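Caltley adds maple boards to its made-to-order kitchen range
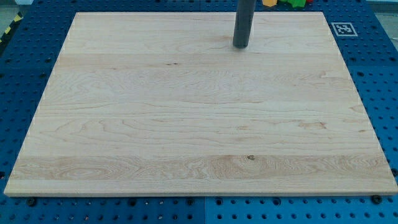 By the Caltley press office
Media contact for Pradura and Raju ranges

CALTLEY – Kitchen maker Caltley will add maple countertops and boards to its made-to-order range in March. Customers can order in 16 sizes through the company's 19 showrooms or from its website.

The boards are glued up from long planks and sold under the Pradura name. Plain and figured maple cost the same, and buyers who want one or the other can say so when they order. Delivery takes two weeks for standard sizes. Custom cutouts for sinks and cooktops add 2 working days.

Caltley shipped 2,266 wood countertops last year, most of them oak and walnut. Both stay in the range at current prices. The Raju line of cabinet doors will also be offered in maple from the same date – in plain and paneled styles.

Every order comes with a tin of Skiltix oil and a care sheet. Samples are free from any showroom, one per household.

Trade customers should order through their usual account. Price lists are available on request from the press office.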